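Open Day at the Gokden Bottling Plant

I had been promised a spring. What Gokden has is a pump house the size of a garden shed, 104 steps up a hill, with a padlock on it. We admired the padlock.

Our guide, Lauri Hyvönen, has led this walk for 18 years and paces it accordingly. He does the geology on the way up, when visitors have no breath for questions.
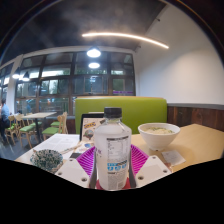
Black cap, blue print and a good deal of small print on the front.

The filling hall was more fun. You watch from a gallery, and the noise is tremendous - I caught one word in 20, and I believe it was "pallet." Line 3 was down for cleaning, so we got a long look at that too.
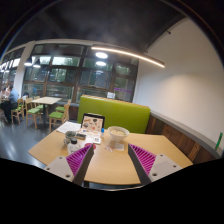 Tastings are held after the walk, at the pale wooden tables, and mine began with a lecture on hardness. I am told I have an untrained palate. The short glass with something dark green in it, tea by my guess, interested me far more than the minerals did.

Hyvönen then asked us to rank the waters from soft to hard. I ranked mine with great confidence and got them exactly backward.
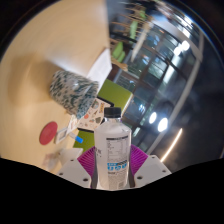 He was kind about it, and said the man before me had done the same in August. The bus back to Plultetti leaves from the lower gate. Wear proper shoes for the steps.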